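We use cookies to remember your settings and count visits. Accept | Manage

Last updated 26 Dec 2021
Reading time: 5 min

The big brown table: where does all the small stuff go?

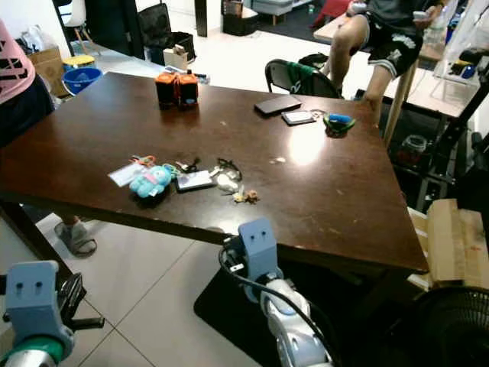 posted by kettle_on_low

I run the front room of a shared workshop in Vostport and I have lost the war over one piece of furniture. It's a big dark brown wooden table, shiny, scuffed, too heavy to move without an argument, and it's the first flat surface you meet after the door. Everyone who comes in empties their pockets onto it. On any given afternoon you get what you see there: lanyards knotted into one orange, pink and teal lump, key fobs on a cord, a phone lying flat, little keychain figures, and a light blue plush that has settled on top of a white card. At the back there's the electronics department, meaning two small speakers and a power bank. Every item is tiny and has an owner who is "coming back for it in a sec." I would like the table to be a table. Ideas please, budget is whatever 300 buys at Dirkow, and I'd rather not spend all of it.

posted by mossgatherer

Tray. One tray. Next question.

posted by Poppy_Drarncombe

Trays are a trap. We put one tray on the hall table at Drarncombe and by October it was a tray-shaped pile, with a second pile next to it for things that didn't fit in the tray. I was told the second pile was temporary.

What you want is hooks by the door, at shoulder height. Lanyards and keys are hanging objects. They have a loop on them for a reason and the reason isn't so they can mate with each other on a tabletop.

posted by mossgatherer

Your tray was too big. A tray should be slightly too small, so it fills up and people feel bad.

posted by Poppy_Drarncombe

You haven't met my household. Feeling bad is not in the range.

posted by kettle_on_low

I like hooks, but the wall by the door is plaster over who knows what and the last person to drill into it found out. Would the stick-on kind hold? Some of these key rings have more ornaments than keys.

posted by halfpint_toolbox

Stick-on hooks are fine for a lanyard if you clean the wall first with rubbing alcohol and then leave the thing alone overnight. Everyone skips the overnight. Then they come on here and say the hooks are garbage.

For heavier keys, screw a board full of hooks to something that will take a screw (side of a bookcase, door frame) and leave the plaster in peace. I used a scrap plank and it has been up for years. It's ugly.

posted by Kanokwan Chantharasri

I'm going to disagree with pretty much all of you. The table isn't the problem. People put their things there because they want to see them while they sit and look at their phones, and a hook by the door is out of sight. They won't use it. They'll say "oh, nice hooks" and put the keys on the table.

I looked after a student lounge for a long time. What worked was giving up one end of the table. We ran a strip of painter's tape across it and said this side is for pockets, that side is for work. The tape looked terrible and did the job. Later we swapped it for a felt runner so it looked like we'd meant it.

Also, the charging stuff has to leave. Power banks and anything with a cable attract other cables. Put those on a shelf with a power strip and half your mess walks over there by itself.

posted by mossgatherer

So a tray with no edges.

posted by Kanokwan Chantharasri

If that helps you, yes.

posted by kettle_on_low

The tape idea is annoying because I can already tell it's right. My worry is the finish. It's glossy where it isn't scratched, and with the ceiling light on, one side of it glares at you like a wet road. Will tape lift that?

posted by halfpint_toolbox

Test it underneath or on a leg. Low-tack tape, pulled off after a day, slow and at a low angle. If the finish is old shellac I wouldn't leave it on for a week. Felt is safer but check the dye doesn't rub off, especially red. Ask me how I know - or don't, my mother-in-law is still telling it.

While you're at it, a bit of paste wax would quiet down the small scuffs. It won't touch the deep ones. And don't wax it and then stick tape to the wax, because we'll be seeing you again.

posted by gravyboat1252

Counterpoint: throw a sheet over the whole pile at closing time and anything still under it in the morning goes in a box marked 2000, which is the price of getting it back. I've never collected a cent but the lanyards vanish very fast.

posted by Poppy_Drarncombe

Do you do this to the plush too?

posted by gravyboat1252

The plush gets amnesty. I'm not a monster.

posted by mossgatherer

Since we're now doing tape and amnesty, can I point out that a Poon cork tray is cheap and would have been finished by the third post.

posted by Poppy_Drarncombe

Cork tray gets crumbs in it. Same as the last cork thread, where you also didn't answer about the crumbs.

posted by mossgatherer

You turn it over. They fall out. It's a tray.

posted by kettle_on_low

OK, where I've landed. Felt runner on the end away from the glare, gray so there's no dye drama. Power strip on the shelf for the speakers and the power bank. Plank of hooks on the side of the bookcase, for the three of us who will use it. Ordered the lot from Dirkow for 138 with delivery, so there's money left over, which I am not telling anyone here about in real life.

I also untangled the lanyards as a gesture of good faith. It took most of a cup of coffee and one of them isn't claimed by any living member.

posted by Kanokwan Chantharasri

Put the runner down when the room is empty. If they see you do it there'll be a discussion.

posted by kettle_on_low

There has already been a discussion. Somebody wants it in teal.

posted by halfpint_toolbox

Check the dye.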